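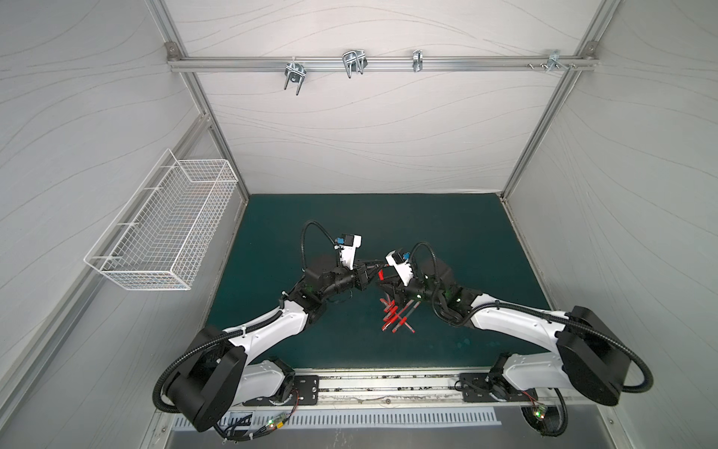 Cunside wire basket and rail hook set: worth the money?

I was ready to dislike this. Cunside sells the basket and the hooks as one "wall system", and in my experience a system is a bag of hardware with a higher price on it.

The white mesh basket is the better half. The grid is fine enough that small stuff should stay put, and the rim sits flat to the wall. Mine took 18 minutes to mount, mostly spent hunting for the right screws. I'd keep the load light — the hooked edge doesn't fill me with confidence.

The hooks I'm less sold on. You get four, no two alike, shiny as anything. The wide double-wire one is useful. The narrow bracket I still haven't found a job for, and the little angled clip feels like it was added to make up the number. I'd have taken four of the wide ones and said thank you.

Arine makes a plainer basket with no hooks, and if you already own a few, buy that. Cunside's instructions are one sheet, badly folded, with step two printed twice.

Three stars. I'm keeping the basket.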